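Small Computers & Home Servers > Build Logs > Practice board for teaching hardware swaps

tinbadger
Posted 2024-12-01

Finally got my practice panel to a stage where I'm happy to show it off! Background for anyone who missed my June post: I teach a night class on basic computer repair at the community centre in Irnumia, and I was sick of watching beginners hunch over a tower trying to see where a drive goes. So I wanted the parts out in the open on a flat panel, with proper holders, at a height where the whole table can have a look.

Mine is grey plastic, printed in sections and glued. The chip gets a raised holder with L-shaped brackets at the corners, and the hard disk has its own slot along one edge. Filament came to 800 grams once you count the bits I stuffed up (there were plenty – my first chip holder was so tight I had to cut it off).
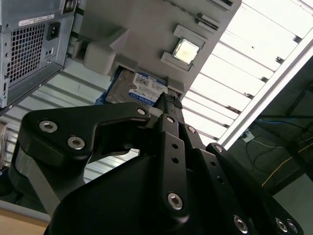
Panel on a tilt, with the processor in its corner brackets and the hard disk in the slot. Tower behind.

All the parts are dead ones from the Kundinex recycling bin, so I don't care if they cop a beating. Happy to share the files if anyone's keen!

moss_and_solder
Love this!! The corner brackets are such a good idea. I've been using a bit of foam with a square cut out and it goes mushy after one term. How much clearance did you leave around the chip?

tinbadger
Half a millimetre all round on the final one. Start there and sand it if your printer runs fat.

quollbyte
Nice work, but I'll disagree on one thing. I reckon people should learn inside a real case from day one. The awkward angles and the cables in your way ARE the job. If they learn on an open panel they get a shock the first time they kneel under someone's desk.

moss_and_solder
Nah, can't agree. I had 40 people through last year and the ones who started on foam and spare parts were far calmer once we opened a case. You want them to know what a drive feels like going home before you add the bad lighting.

quollbyte
Fair enough for the drive. Not sold on the processor though. A holder with no lever teaches you nothing about seating a chip, and that's where people bend pins.

tinbadger
Yeah, you've got me there. The holder is for picking up by the edges and getting the orientation right, that's all. We do the lever on an old Cuveo board in week three, and everyone gets a tower in week four. Best of both, I hope!

pelicanbrief80
Which plastic? I printed drive trays on a Makowska and they warped at 80 degrees on the bed. Dropped the temp and put a box over the printer and they came out beautifully flat.

tinbadger
Plain PLA, nothing flash. The box trick is a ripper, I'm trying that on the next panel. Thinking memory slots next, if anyone's got a dead stick or two going spare.

moss_and_solder
I've got a whole drawer of them. Message me your postal address and I'll send some over.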